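Subject: Re: [cell-upkeep] Left arm closes short on thin parts
From: Heriberto Agudelo
Date: Jul 7, 2021

The quoted part is from the Langlois message, trimmed to what I'm answering.

> We have the same two-arm bench layout as Kestisbridge and the same
> marker sorting job. Since June the left gripper stops a little short
> on anything thin. Thick highlighters are fine. We re-ran the
> homing routine twice with no change. Before we order new fingers,
> has anyone else had this, and did you fix it at the finger or at
> the drive? Also, how often are you redoing the wrist camera offset?

We had it on our left arm, and it was neither the fingers nor the drive. The finger mounting screws had backed out enough for one finger to lean when it met the other. The controller reads the contact as a full close and stops there. On a thick barrel you don't notice it. On a thin one the grip is weak and the marker turns as it comes up.

What I did, in order:

Park both arms and take the cell out of automatic. Pull the fingers off the left gripper and wipe the mounting faces. Ours had a gray film on them, probably from the table. Put the fingers back on, snug the screws by hand, then close the gripper on the flat gauge so the two faces settle against it. Tighten in that position. If you tighten with the gripper open you will be doing it again in a week.

Then home the gripper, and only then redo the camera offset. I did those two the wrong way round the first time and lost most of a morning to it.

For the check afterward I leave the markers in a heap on the bare wood, with the bins behind them. Lining them up makes the pick too easy and hides the fault.
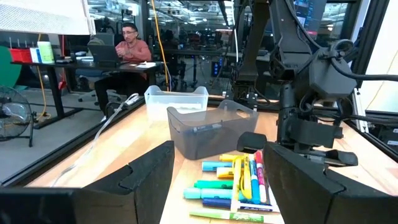 Wrist camera view over the pile, with the other arm by the gray bin.

Both fingers should show in the lower corners of the wrist view. If one of them sits well inside where it was in your last saved view, go back to the screws before touching any software setting. I keep a saved view from each service in the Vomico folder and compare by eye, which has been good enough.

On the offset, we redo it every 1,000 cycles and any time the fingers come off. Ivow had theirs set to 1,700 and told me they were seeing late drift on the right arm, so I would stay on the lower number until you know your own machine. The last run here after the fix was 142 picks. Before the fix we had been stopping to clear a dropped marker well before 47.

Two other things to look at while you have the cell down. The cable bundle at the wrist needs enough slack for the full turn. Rotate the wrist by hand through its range and watch the loops - if one pulls tight near the end, move the tie back toward the forearm. And check that the bins are where the program thinks they are. They are light and they creep when an arm brushes them. I put tape corners under ours, which you can peel up when the layout changes.

I also run the check from the fixed camera at table height, since the wrist view won't tell you if a marker is hanging low at one end.

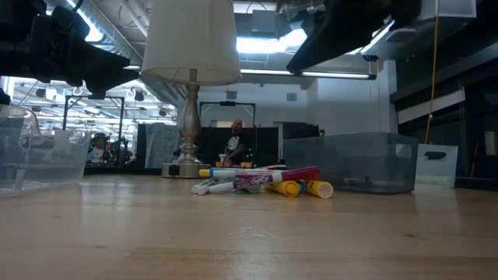
Do the fingers have to be replaced as a pair?
Replace both at once, from the same batch if you can get them. A new finger against a worn one leans the same way a loose one does, and you'll end up chasing the same short close.

I would hold off on the order until you've reseated what you have. If it still closes short after that, send me the homing log from before and after and I'll compare it with ours. I still have the spare gauge from the last service and can mail it to Langlois if yours has gone missing.

Heriberto Agudelo
Kestisbridge bench cell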